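핸드헬드 그리퍼 손가락이 닫힌 뒤 다시 안 열립니다 (안전 문제도 있음)
로봇 하드웨어 게시판 > 고장/수리

demyd_boiko
안녕하세요. 저는 한국에서 일한 지 2년이 된 외국인 엔지니어입니다. 문장이 어색하면 미리 양해를 부탁드립니다.

저희 팀은 Paltutik 핸드헬드 그리퍼로 조작 데이터를 모으고 있습니다. 9월부터 같은 고장이 반복됩니다. 손가락을 닫으면 그대로 멈추고, 트리거를 놓아도 열리지 않습니다. 로그에는 오류 코드 454만 남습니다. 매뉴얼에는 이 번호가 없습니다. 전원을 껐다가 켜면 한동안은 정상입니다.

더 걱정되는 일은 지난번 세션에서 있었습니다. 동료 Thitima 씨가 손가락 사이에 낀 물건을 빼려고 할 때 손가락이 갑자기 한 번 더 조였습니다. 다행히 장갑을 끼고 있어서 손톱만 조금 눌렸습니다. 그때 힘 제한은 80%로 설정되어 있었습니다.

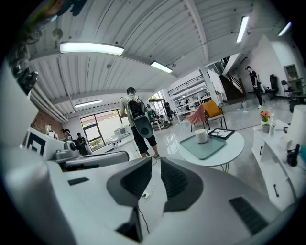
고장은 작업을 시작하고 거의 80분이 지난 시점에 많이 나옵니다. 그래서 저는 처음에 열 문제라고 생각했습니다. 본체 오른쪽 아래에 검은색 통풍구가 있는데, 잡는 자세에 따라 손바닥으로 막을 수 있는 위치입니다. 그러나 통풍구를 일부러 비워 두고 써도 결과가 같았습니다. 비슷한 경험이 있으신 분의 의견을 듣고 싶습니다.

skalberg_user
케이블부터 보세요. 손가락 패드 사이에서 아래로 내려오는 얇은 검은 선이요. 저희 것도 그쪽 커넥터가 헐거웠습니다. 위치 신호가 잠깐 끊기면 제어기가 "아직 덜 닫혔다"고 판단하고 더 조입니다.

oksana_v
저는 동의하지 않습니다. 신호가 끊기면 펌웨어가 모터를 정지시켜야 정상입니다. 커넥터가 원인이라고 해도 손가락이 다시 조인 것은 소프트웨어 결함입니다. 펌웨어 버전을 알려 주시겠습니까?

demyd_boiko
버전은 2입니다. 케이블을 손으로 흔들어 보았지만 고장이 재현되지 않았습니다. 작업 중의 사진을 하나 더 올립니다. 손가락 안쪽 패드도 봐 주시면 감사하겠습니다.
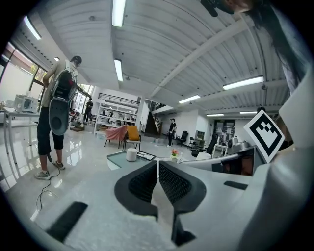
작업 공간에서, 그리퍼 손가락과 안쪽의 그물 무늬 패드

skalberg_user
손으로 흔드는 것은 시험이 안 됩니다. 커넥터를 빼서 핀을 확대경으로 보세요. 저희는 핀 하나가 아주 조금 밀려 있었고, 흔들 때는 멀쩡했습니다.

yaroslav_ch
패드는 사진만으로 모르겠습니다. 다만 패드 가장자리가 들뜨면 두 손가락이 서로 걸릴 수 있습니다. 전원을 분리하고 손으로 천천히 열어 보십시오. 중간에 걸리는 느낌이 있으면 기계 쪽입니다.

oksana_v
원인보다 절차가 먼저라고 생각합니다. 손가락에 낀 물건을 전원이 켜진 상태에서 빼면 안 됩니다. 저희 Brakov 연구실에서는 배터리를 분리한 다음에만 손을 넣습니다. 힘 제한도 원인을 찾을 때까지 더 낮추세요.

skalberg_user
매번 배터리를 빼면 수집 속도가 너무 떨어집니다. 저희는 비상 정지 버튼만 누르고 뺍니다. 지금까지 사고는 없었습니다.

oksana_v
그 버튼이 모터 전원을 직접 끊습니까, 아니면 제어기에 명령만 보냅니까? 명령만 보내는 방식이면 제어기가 이상할 때는 믿을 수 없습니다.

skalberg_user
음, 그건 확인해 보겠습니다.

demyd_boiko
답변 감사합니다. 오늘 오후에 확인한 내용을 적습니다.
전원을 분리하고 손으로 열었을 때 걸리는 느낌은 없었습니다. 커넥터를 빼 보니 핀 하나의 색이 다른 핀보다 어두웠습니다. 이것이 원인인지는 아직 모릅니다. 새 케이블을 주문했고, 로그는 Paltutik 지원팀에 보냈습니다. 오크사나 님의 말씀대로 배터리 분리를 팀 규칙으로 정했습니다. 케이블이 올 때까지 이 그리퍼는 사용하지 않습니다.

yaroslav_ch
교체한 뒤에도 80분 이상 연속으로 돌려 보시고 결과를 올려 주세요. 저희도 같은 모델이 있어서 궁금합니다.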